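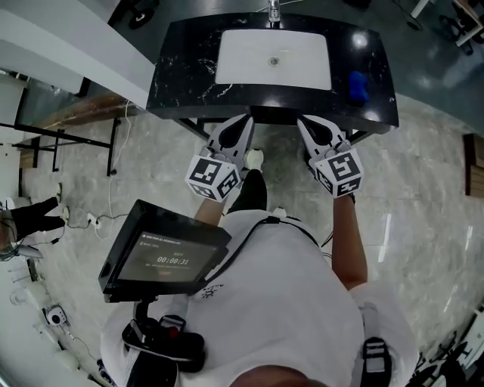

Posté par bruyere_k dans Perception et commande - août - 3 réponses

Marqueurs sur les pinces : la pose saute dès qu'on travaille près du lavabo

Bonjour,
On enregistre des gestes d'essuyage autour d'une vasque avec deux pinces tenues à la main, un cube de marqueurs sur chacune, et la vue prise depuis la tête. La pose des cubes passe ensuite dans Ulletti, puis dans le planificateur Nutano pour être rejouée sur le bras.
Sur le papier tout va bien. En pratique, la pince gauche se retourne d'un coup dans la trajectoire, parfois pendant 2 images, parfois plus, et revient. Le filtre de Casik est activé avec les réglages d'origine. La doc affirme qu'il « gère les ambiguïtés de pose », je n'en vois pas la trace. J'ai des reflets au sol et un plan de toilette noir veiné de blanc, je me demande si ça joue.
Avant de refaire toute la série, est-ce que quelqu'un a déjà réglé ça par logiciel ? Je me méfie un peu des réponses du type « prends plus de données ».

tournevis_plat

Je ne crois pas trop à la piste du marbre. Un veinage peut donner de faux candidats, mais ils sont presque toujours rejetés au décodage. Une pose qui bascule puis revient, c'est l'ambiguïté classique d'un marqueur plan vu de face : deux solutions avec des erreurs de reprojection presque égales, et le solveur choisit l'une ou l'autre selon le bruit.

Regarde d'abord si Ulletti résout chaque face séparément. Chez moi c'était le cas, malgré la case « objet rigide » cochée dans l'interface. Il faut lui fournir la géométrie complète du cube (les coins de toutes les faces dans un seul repère) et résoudre sur l'ensemble des coins visibles. Avec deux faces dans le champ, l'ambiguïté disparaît à peu près. Avec une seule, elle reste, et aucun filtre ne la supprimera.

Pour ces images-là, garde les deux solutions et prends celle qui est la plus proche de la prédiction, en rotation. Je n'ai pas confiance dans le filtre de Casik pour ça : il lisse après le choix, donc il moyenne une bonne pose et une mauvaise. Tu obtiens une trajectoire propre et fausse - le pire des deux mondes pour Nutano, qui ne verra rien d'anormal.

Vérifie aussi que les identifiants gauche et droite sont bien distincts dans le fichier de config. Ça paraît bête, j'y ai perdu un après-midi.

Cortés fan

Passe à Cortés, ça marche direct, plus besoin de marqueurs.

lapin_calibre

Je ne serais pas aussi affirmatif. J'ai essayé Cortés sur des surfaces brillantes et l'estimation dérivait doucement, sans aucun avertissement. Un saut, au moins, ça se voit dans une courbe.

D'accord avec tournevis_plat pour le cube. J'ajoute un contrôle tout simple : rejoue 900 images dans lesquelles les pinces ne bougent presque pas et trace l'angle entre deux poses successives. Si tu vois des pics isolés, c'est l'ambiguïté. Si c'est du bruit continu, va plutôt voir du côté de l'exposition ou du flou, et là les reflets peuvent compter.

Autre point à regarder, l'horodatage. Sur notre installation on avait jusqu'à 9 images de décalage entre la vidéo et les données des pinces, et pendant des semaines on a accusé la détection. Le chrono affiché à l'écran aide à repérer un gros décalage, mais à la seconde près il ne dit rien de fin. Il faut comparer les horloges dans les journaux.

bruyere_k

Merci. Chaque face était bien résolue à part, case cochée ou pas. Avec le modèle complet les retournements ont nettement baissé sur la séquence que j'ai testée, il en reste quand une seule face est visible. Je n'ai pas encore regardé l'horodatage, donc je ne marque pas le sujet comme résolu.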